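This site uses cookies to remember your preferences. Accept | Manage

Workshop notebook, December, 3 pm

Towel folding again. Rigoberto wants to settle on the thirds fold for the Vedora caddies and I'm still not sold. He says it makes a flatter stack. Flatter than what? We never wrote down how high the old stack was, so I don't see how he can claim it.

Tried it on the blue microfiber. Laid it folded across the near half of the table, caddy at the far end with its handle up. The care label ended up showing at the bottom left corner. Hillitz's sheet says the label goes inside. Their sheet also says 200 washes with no change in size, and I'd like to see who ran the 199 before the last one. 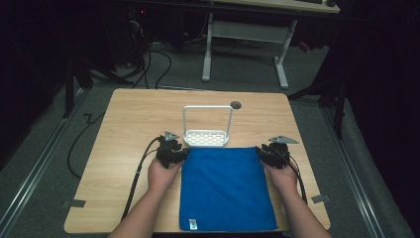

Fit in the caddy

Measured the folded towel against the tray three times and got a different width each time. Microfiber gives when you pull it, so roughly 8 mm of spread may be all me. Heriberto thinks the handle will get in the way of a tall stack. He could be right, but he said the same about the Rengifo baskets and then never tested them.

To do: fold in half, label inside, measure again without pulling. Ask Rigoberto for his numbers, if he has any. No order to Dikisine until then.

Filed under: Linens, Folding tests
Last updated: December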